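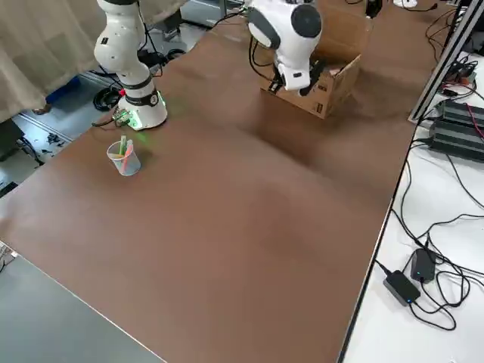 Kimthorpe_Molly

Hello all, I've been reading this site for ages and have finally got something to ask. My mum lives on her own in Travemby and is a terror for leaving pens, cups and half-opened parcels on every surface. Is there a machine yet that would clear a table for her? I don't mean a vacuum, I mean one with an arm, putting the markers back in the cup and the odds and ends in a box. She'd be thrilled, and so would my back!

Last updated: January

Pettigrew

What a lovely thought, but I'd hold off for now. I spent years on a packing line where we had two arms, and they were marvellous so long as every carton turned up in the same spot. A clear plastic cup is a harder job (see-through things can be awkward for cameras) and a pen leaning at an angle wants picking up differently every time. Then there's the room they take up, with the power adapters and all those black cables, which I wouldn't want near anyone's mum's feet. Perhaps ask again in 3 years.

tinlid

no. get a tray

Molmont

I'm a bit more hopeful than the others. Our repair club has a small arm that sorts pens, and on a good evening it managed 100 in a row, though someone had to set them out for it first, so I'm not sure who was saving whom the bother. For your mum I'd try a wide open box by her chair and a weekly visit with biscuits.

Reading time: 2 minutes

We use cookies to remember your settings. Accept or manage your choices.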